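Ticket 832: Tamard humanoid, left arm stops short on fridge reach
Status: Closed
Opened by: Lametti kitchen cell
Handled by: Provance field support
Last updated: April 21, 2022

Reported problem

Left arm comes up toward the fridge door, gets the elbow bent, then the controller throws "shoulder torque high" and holds position. Right arm runs its whole test routine without a murmur. Started after we re-routed the body harness in February, but only on the higher reaches, so we lived with it for a while by sticking to the lower door. Now we want the top compartment back (the apple pick is our favourite routine!) and it faults nearly every time.

Already tried at our end: power cycle, re-home, slower speed profile. Slower is a bit better, which got us excited for an afternoon, and then it faulted again.

Reply from support

Great report, thanks. The speed clue is really useful. A bad encoder usually doesn't care how slowly you go, but a cable running out of slack often does. Before anybody opens the shoulder, please run the checks below in order and write down what you get.

Step 1. Hit stop, wait for the drives to drop out, and support the left forearm by hand while you do it. The shoulder brake is good but the elbow will sag.

Step 2. Pull the fault log. We're looking for joint 2 on the left side. If you see joint 4 as well, stop and call us.

Step 3. With drives off, lift the arm by hand through the full reach. Feel for a spot where it gets heavy all at once. Watch the chest bundle while you do this, particularly up near the small coloured wires, and make sure nothing there is being tugged.

Step 4. Drives on, jog to the fridge pose at low speed and hold. Look at the black cable loop beside the raised arm. You want it bowing outward in an easy curve, well off the elbow housing, and the same sort of easy curve coming off the other shoulder.
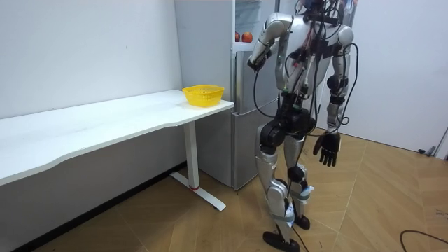
Step 5. Still holding the pose, read the left shoulder torque. Healthy is under 32 percent of limit. Then back the arm off to rest and read it again. Send us both numbers.

Step 6. Check the floor side too. The trailing cable needs to run clear behind the feet before any stepping routine. Snug up the grey shin straps if they've slipped, and leave the tags facing out so the next person can find them.

Our results

Fault log: joint 2 only, hooray. By hand there was a very clear heavy spot just past the point where the elbow folds. We traced it back to a Kusuma cable clip behind the shoulder that we'd closed over the harness too far down, so the arm was pulling against its own cable. That one's on us!

Opened the clip, fed 8 cm of slack through to the arm side, closed it again and repeated steps 3 to 5. No heavy spot at all now. Torque settled nicely under the limit you gave us, and it's so much quieter coming up. Lovely to hear.

Follow-up from support

Fantastic find. Two things before we close:

Re-zero the left shoulder. It has been homing against a bit of pull, so the stored offset will be slightly out.

Mark the harness with paint pen on either side of the clip. If the marks move, you'll see it at the morning check, long before the controller complains.

Closing note

Re-zeroed and marked. Ran the fridge reach on both the top and bottom doors with no faults. Clip position added to our morning checklist, and we've ordered a spare from Kusuma. Happy to close.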